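Ifans Building, Level 2: September walk-through

Fire extinguisher, kitchenette. Tag current, bracket firm. Someone has hung a tea towel on it. Removed.

Exit sign, east stair. Lit. The globe on the landing below it is not, for the third inspection running.

Stairwell door. Closes by itself, provided the doorstop is taken away. Doorstop confiscated (I now own four).

First aid kit. 19 items on the list, 15 in the box. Plenty of eye pads. No bandaids. 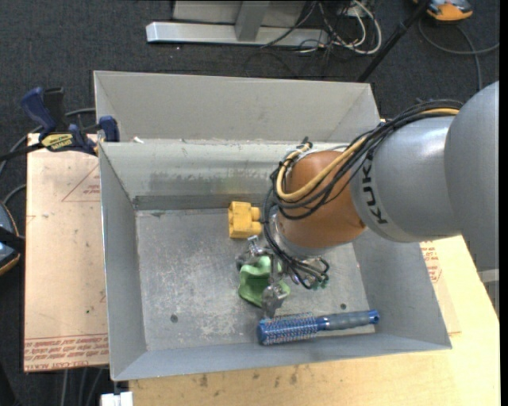 Emlyn Dafis

Power boards. Two daisy-chained under the front desk, feeding a fan heater. Unplugged, to some grumbling.

Hot water urn. Sticker says 200 mm clearance from the wall. It has the width of a biscuit.

Evacuation plan. Shows the old layout, including a corridor that is now Prakash Bangera's office. He has been told to expect company in an emergency.

Assembly point. Still the car park. Sign faces the hedge.

Re-check due before the Fimanholm visit. Globe first, please.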